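Last updated: July 31, 2023

Follower counts are the wrong number for a business page

By Derek Ackroyd

Most small firms that run a business page on a social network report one figure to themselves each month, and it is the follower count. I have spent a fair part of this winter going through page statistics for clients, and I would like to argue that the figure should be dropped from the monthly report altogether.

Take Brurnwood, which sells replacement parts and does bench repairs. Its page had 3041 followers at the start of July. In the four weeks that followed, the median post reached 183 of them. The owner knew the first number by heart and had never looked up the second. Every decision about the page, including how often to post and whether to pay for promotion, had been made on the basis of an audience that was not receiving the posts.

The platform does not hide this. Reach per post is available to anyone with an admin role, two menus down from the overview. The overview itself leads with followers, in large type, with a green arrow beside it if the total has risen. An owner who checks the page on a phone between jobs will see the arrow and go no further.

There is a reasonable counter-argument. A follower count is stable, it is easy to compare with a competitor's, and a visitor deciding whether a firm is legitimate may glance at it. I accept the last point. A page with a handful of followers looks abandoned, and that can cost an enquiry. The effect flattens out early, though, and a firm in the thousands gains very little from the next hundred.

Reach has its own defects. It is counted by the platform using a definition the platform can revise, and it treats a post scrolled past in a fraction of a second the same as one that was read. For that reason I would put it second in the report, behind messages and calls that can be traced to the page.

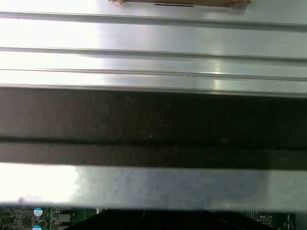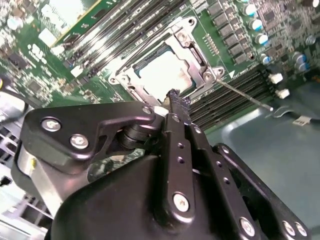
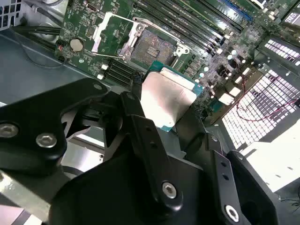

Sheet metal, and two views of motherboard and processor work.

Traced enquiries are tedious to record. The method I recommend is a separate phone extension or a tagged contact link used only on the page, with the totals copied into a spreadsheet on the first working day of the month. Holloway, a firm with 1793 followers and no promotion budget, has kept such a sheet for two years. It can say which kinds of post are followed by enquiries and which are followed by likes from other traders. The two groups barely overlap.

What the sheet also shows is that frequency matters less than is commonly claimed. The usual advice is to post daily. Holloway moved from daily to twice a week and its enquiries did not change in any way I could separate from normal variation. One firm is a small sample, and I would not build a rule on it. I would, however, ask anyone selling a daily posting package to produce a sheet of their own.

Scheduling tools make the problem worse. Both Welen and Istari place follower growth at the top of their default export, and an agency that sends the default export to a client is reporting on the tool's priorities - the client's do not appear until the third tab. The template can be edited in either product. Put enquiries in the first row, reach in the second, and delete the follower row.

If a client asks where it went, tell them it is still on the page, where anyone can read it.

Contact | Copyright 2023 Derek Ackroyd | Back to top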